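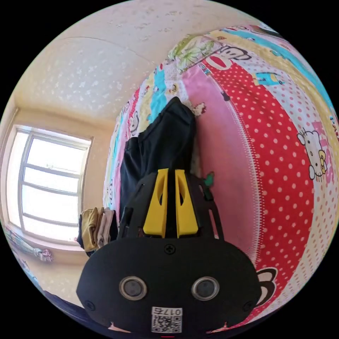

Chapter 4
Comparing Hand-Held Grippers

4.1 Why we compare before we choose

In the earlier chapters we studied the parts of a gripper one at a time: the fingers, the pads, the frame which carries them, and the camera. In this chapter we put the parts together again and ask a practical question. When there are several tools which can all close on an object, how do we decide which of them is the right one for our work?

The question sounds easy, and many students answer it too early. They take each gripper in the hand, close it a few times in the air, and they already have a favourite. A tool which feels pleasant in the air can be very poor when it must lift the corner of a shirt from a bed. Cloth is thin and it folds where we do not want it to fold. It also offers no hard edge for the finger to find. For this reason the tests of this chapter are made with clothes and bedding, in an ordinary bedroom with daylight from the window, and only the last section returns to the laboratory bench.

The tool at the opening of the chapter has two yellow finger pads on an open black frame, and under the frame a rounded plate with two round lens windows. Please keep this arrangement in mind while you read. The lenses and the fingers belong to one body, so when the hand moves, the view moves with it. Many of the differences which we will measure come from this simple fact.

4.2 What you will learn

After you have worked through the chapter you should be able to:

- write a test plan which treats every gripper in the same manner
- describe the shape of a finger pad and say what it means for thin materials
- judge whether a camera view is useful for the task
- record a failed grasp so that another person can understand it
- read a table of results without giving too much weight to small differences

You will need the vocabulary of Chapter 2, especially the words "opening width", "contact face" and "approach angle". If you are not sure of them, please look at them again now. The exercises take them for granted.

4.3 The grippers in this chapter

We compare three tools. The first is the Andale, which has narrow pads and a light frame. The second is the Drilden, with wider pads and a stiffer spring in the trigger. The third is the Konberg, the heaviest of the three, whose pads can be exchanged without a tool. All of them are held in one hand and closed with the fingers of the same hand, so the same person can test them one after the other.

The measurements come from the Hijazi exercises, a set of household tasks which our department uses in the second year of the course. In total there are 743 recorded grasps. Each record contains the name of the gripper, the object, the result, and one short remark by the operator. The remarks are uneven. Some operators wrote two full lines and others wrote only "slipped". We have left them as they were, and in Section 4.7 you will be asked to sort them.

4.4 Two kinds of difference

Before we look at numbers we must separate two kinds of difference. The first kind belongs to the tool. The pad is wide or narrow, the frame is open or closed, the lens stands high or low. These things stay the same from one grasp to the next, and we can measure them with a ruler on the table.

The second kind belongs to the use. How fast does the operator come to the object? From which side? Is there strong light behind the cloth? These things change all the time, and they can easily hide a difference of the first kind. If the Andale is tested in the morning by a patient operator and the Konberg in the evening by a tired one, the table will show a difference, but we cannot say to what it belongs.

Light needs special attention. A bright window inside the view may turn almost white while the darker objects near it lose their detail. A black garment is then the hardest case, particularly when it lies close to the black parts of the gripper. A patterned quilt gives another kind of trouble. The eye of a person separates a garment from a pattern of stripes and dots quickly, but a program which looks for edges will find very many of them, and most do not belong to the thing we wish to pick up. When you compare cameras, always include one plain background and one busy background, and write down which was used.

4.5 A first exercise

Work in pairs. One person operates the gripper and the other writes.

1. Lay one dark garment flat on a patterned bed cover. Put a small pile of folded clothes to the left of it.
2. Hold the gripper so that both finger pads are visible in the camera view. Note how much of the view is taken by the gripper itself.
3. Close the pads on the nearest edge of the garment and lift it by the width of one hand. Write the result before you try again.
4. Repeat with the top piece of the folded pile. Note whether the piece under it was also moved.
5. Change the gripper, put the clothes back in their first position, and start from step 2.

Do not correct the position of the garment during a trial. If the grasp fails, it is a result like any other and it must go in the table. Change places with your partner only after all three grippers have been used, and begin a new page for the second operator.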